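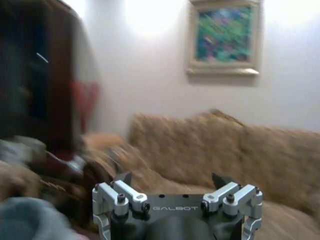 제목: Re: [다큐제작] 핀드소프 뱀장어 5부작, 내레이션과 마이크로사이트 건
보낸이: 조슬린 캠벨
받는이: 다큐제작 메일링 리스트

브레이든, 긴 메일 잘 읽었습니다. 두 번 읽었는데 두 번째에는 차를 한 잔 끓여 놓고 읽었습니다. 답이 필요한 부분만 잘라서 아래에 답니다. 방송사 쪽 숨은참조는 뺐으니 편하게들 쓰세요.

> 30/04/2021, 브레이든 두푸르 씀:
>
> 여러분, 3부 가편집본을 리베라 방송에 보냈고 의견이 왔습니다. 요약하면 "뱀장어가 좀 더 적극적이면 좋겠다"입니다. 담당자 말로는 시청자가 감정을 이입할 주인공이 필요하다고 합니다. 한 마리를 골라 이름을 붙이고 1부부터 5부까지 끌고 가면 어떠냐는 제안도 있었습니다.
>
> 그리고 내레이션이 너무 많다고 합니다. 같은 메일 아래쪽에는 설명이 부족하다고도 적혀 있습니다.

이름 붙이는 건 저는 반대입니다. 1부의 실뱀장어와 5부의 은뱀장어는 찍은 해도 다르고 강도 다릅니다. 그걸 한 마리라고 우기면 연구자들 메일이 먼저 올 테고, 그분들 메일은 브레이든 것보다 깁니다. "뱀장어들"로 가되 편마다 시점을 하나씩 정해서 묶는 쪽을 제안합니다. 1부는 하구, 2부는 어도, 3부는 논 수로, 이런 식으로요. 주인공이 꼭 있어야 한다면 수문이 어떨까요. 매회 나오고, 출연료가 없고, 적극적이지 않다는 지적도 익숙할 겁니다.

내레이션은 길이보다 위치 문제 같습니다. 3부에서 수로 장면이 시작되자마자 말이 나오는데 그 앞의 물소리가 꽤 좋습니다. 매켄지가 물에 허리까지 들어가 따 온 소리입니다. 13초만 비워 두고 그다음에 말을 시작하면 "너무 많다"와 "부족하다"가 둘 다 조용해질 가능성이 있습니다. 안 되면 글자 크기를 키워 봅시다. 지난번엔 그걸로 통과했습니다.

> 마이크로사이트는 트러스트니스 재단이 지원 조건으로 건 것이라 피할 수 없습니다. 재단은 방문자가 지도 위에서 뱀장어의 이동 경로를 따라가는 "몰입형 여정"을 원합니다. 기슬랭이 모니스로 시안을 만들었는데 첫 화면이 뜨는 데 시간이 좀 걸립니다. 첫 화면 영상이 388메가바이트입니다.

388메가바이트면 뱀장어가 먼저 도착하겠습니다. 기슬랭, 시안 자체는 마음에 듭니다. 특히 스크롤하면 강바닥 색이 바뀌는 부분은 그대로 갔으면 해요. 첫 화면은 정지 화면 한 장으로 열고 영상은 누른 사람한테만 틀어 주면 어떨까요. 재단에는 "선택형 몰입"이라고 설명하겠습니다. 그런 말이 있는지는 모르겠지만 다음 보고서부터는 있을 겁니다.

지도는 조심합시다. 핀드소프 하구의 포획 지점을 정확한 좌표로 올리면 밀렵꾼용 안내서가 됩니다. 하천 단위로 색칠만 하고 확대는 중간 단계에서 막아 주세요. 경로 선도 바다로 나가고 나면 점선으로 바꿔야 합니다. 산란지까지 실선을 그으면 우리가 따라가 본 것처럼 보이는데, 우리 배는 방파제를 넘은 적이 없습니다.

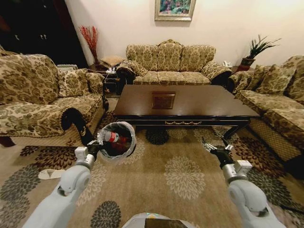 ### 남은 일

순서는 급한 순입니다. 맡은 분이 있는 것은 이름을 적었고, 이견이 있으면 이 메일에 바로 답해 주세요. 전화로 들은 건 제가 잊어버립니다.

1. **3부 재편집 (브레이든)**: 수로 장면 앞의 말을 비우고, 어도 그래픽은 2부로 옮깁니다. 3부에 있으면 두 번 설명하게 됩니다.
2. **내레이션 원고 (조슬린)**: "신비로운"을 전부 뺍니다. 3부에만 다섯 번 나오는데 그중 하나는 콘크리트 배수관을 두고 한 말입니다.
3. **첫 화면 경량화 (기슬랭)**: 휴대전화에서도 열려야 합니다. 재단 이사님들은 회의 중에 휴대전화로 봅니다.
4. **소리 정리 (매켄지)**: 야간 녹음 중에 멀리서 트랙터가 지나가는 테이크가 있습니다. 저는 남겨도 좋다고 봅니다. 그 동네 밤에는 원래 트랙터가 지나갑니다.
5. **자막 (카터)**: 아래에 따로 씁니다.

### 자막 건

> 카터가 학명 표기를 통일하자고 합니다. 현재 5부작 전체에 세 가지 표기가 섞여 있습니다. 카터는 또 자막을 한 줄로 줄이자고 하는데, 그러면 어민 인터뷰는 절반쯤 날아갑니다.

학명은 처음 나올 때 한 번만 이탤릭으로 쓰고 이후에는 그냥 뱀장어로 갑시다. 한 줄 자막은 내레이션에만 적용하고 인터뷰는 두 줄을 허용했으면 합니다. 어민 분들 말씀은 뒷문장에 본론이 있습니다. 앞문장은 대체로 날씨입니다. 카터, 섭섭해하지 마시고 글꼴은 원하시는 걸로 하세요. 단, 지난번의 그 붓글씨체는 빼고요.

### 예산

> 끝으로 11월 공개에 맞추려면 수중 촬영을 하루 더 해야 할 것 같은데 가능할까요?

하루는 됩니다. 촬영비의 80퍼센트가 이미 나갔고 남은 돈에서 음악을 빼면 배 하루, 잠수 하루, 김밥이 나옵니다. 음악을 안 빼면 김밥만 나옵니다. 작곡은 5부 끝 곡만 새로 맡기고 나머지는 1부 주제를 변주해서 쓰면 맞출 수 있습니다. 물때는 매켄지가 확인해서 올려 주세요. 지난번처럼 간조에 도착해서 뻘을 찍고 오는 일은 피합시다. 뻘 장면은 충분합니다.

리베라에 보낼 답장 초안은 제가 써서 이 목록에 먼저 올리겠습니다. "적극적인 뱀장어"에 관해서는 정중하게 쓸 테니 걱정 마시고요.

조슬린

추신. 브레이든, 메일에 첨부한다던 방송사 의견서가 안 붙어 있습니다. 대신 붙어 있던 자전거 영수증은 돌려드립니다.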